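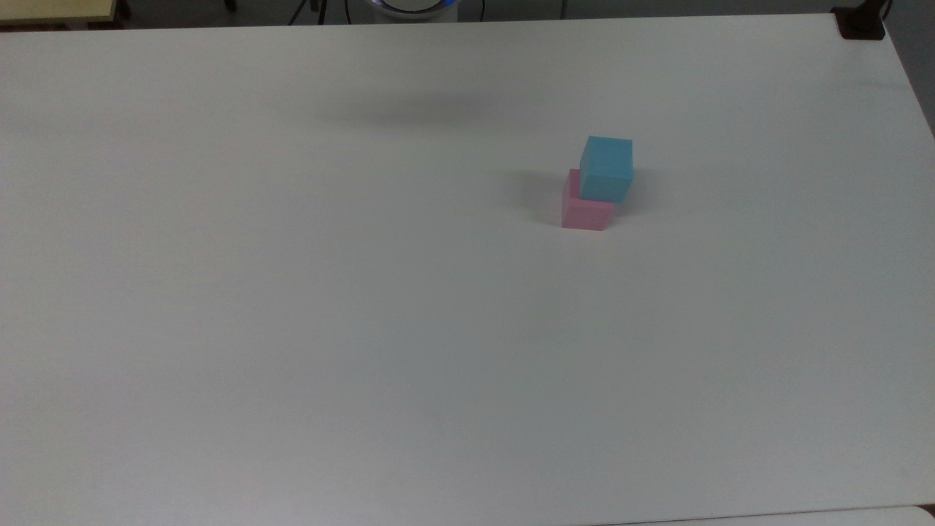
Monday, the white table

Journal > Workroom > February

Filed under: Small Days

Got to the workroom on Wundlow Street by 7 and had the big white table to myself for most of the morning. I wanted to try stacking again before doing anything else. All I kept out was the blue cube and the pink one. The tin with the rest went back on the shelf.

I like the two sitting crooked, the pink in front and a bit to the left, the blue looking as if it's partly up on top of it. Lined up straight they look like something from a store shelf. The pink is very pale, and the blue stands out more than I thought it would on so much white. The shadow goes off to the left and fades out before it gets far.

Drew them 3 times. The first was too big for the page. The second was all right except for the pink, which is hard to get when so little of it shows — mostly an L shape going around the corner of the blue. Third one I kept.

Kornell called about the paper order. It comes to 273 with delivery, more than last time, but I said yes. The Sisay pencils are still not in. They said to try again at the end of the month.

Had soup at noon and walked to the post office. Almost 529 pages in the sketch boxes now, going by the numbers on the lids, and I need to find another place to keep them. Tomorrow I want to try the same two cubes with the blinds down.

Last updated: February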